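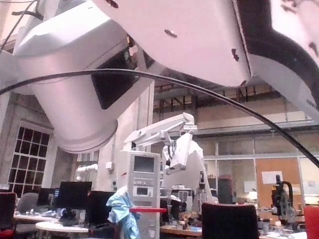

Figure 1. View from the wrist camera with the arm folded back. A second arm with a parallel gripper stands mid-room.

Robot Handling Lab, Handout 5
Comparing grippers without fooling yourself
June 2024

Read this before you book bench time. Last term's reports were full of sentences like "Gripper B performed better." Better at what, on which objects, with whose settings? Most of those reports could not say, and a few of the authors had changed the camera position halfway through.

1. What the wrist camera gives you

Start with Figure 1. A great deal of it is the arm itself: two big white housings and a black cable arching right across the view. Vendors like to show wrist camera pictures with the object centered on a clean background. In a working lab you also get windows, monitors, chairs and a cluttered workbench. If your detection method only works on the vendor's kind of picture, it will have trouble with this one.

Pay attention to the cable. It crosses from the left side to the right, and any segmentation code that looks for dark edges is going to find it. Before you blame the detector for a missed object, look at the raw picture and check what was in the way.

Note also how little a single picture tells you. You can't read the arm's speed from it, or the grip force, or whether the last pick worked. Reports that offer one good still as evidence of a good gripper will be sent back.

2. The claims we are testing

Clumis says its two-finger gripper needs no retuning between objects. Stiletti says the same of its own, in nearly the same words. Neither brochure lists the objects. The Skindby controller comes with an "adaptive grip" setting, and I have yet to find a description of what it adapts to. Leave it off for your first series. Turn it on for the second and see if you can tell the difference from the logs alone. I have my doubts.

The Fuentealba comparison, which some of you will have seen quoted, reports 1,296 picks and gives one success rate for the lot. It doesn't say how many of those picks were the same object in the same spot. A big total made of easy repeats is still easy repeats.

3. Procedure

Use object sets 501 and 503 only. Set 502 has been withdrawn, so ignore it if the old sheet mentions it.

Write down your definition of a successful pick before the first run. Ours is: lifted clear, held for 5 seconds, set down inside the marked area. If you want another definition, fine, but it goes in the report word for word.

Alternate the grippers. Don't run all of one and then all of the other. Light from the windows changes over an afternoon, and whichever gripper goes second gets different pictures.

Log every failure with a cause, and allow yourselves "unknown" as a cause. A table with no unknowns in it makes me suspicious.

Keep the camera mount where it is. If it gets bumped, stop, recalibrate, and throw out the series.

Settings chosen by hand for one gripper must be chosen by hand for the other, with the same amount of time spent. This is the rule people break most. They spend an hour on the gripper they like and five minutes on the other one.

4. What to hand in

Raw logs, the success definition, one results table per object set, and a page of discussion. In the discussion, name at least one way your result could be wrong. "More trials are needed" does not count.

Please don't pool sets 501 and 503 into a single percentage. The objects differ too much for the number to mean anything, and pooling is my main complaint about the Fuentealba figures.

A result of "no difference we could measure" gets full marks if the work behind it is sound. The November section found exactly that with two of its three finger pads, and it was the best report of the year.

Questions about the emergency stop and cell access are covered in Handout 2. Bring your signed copy.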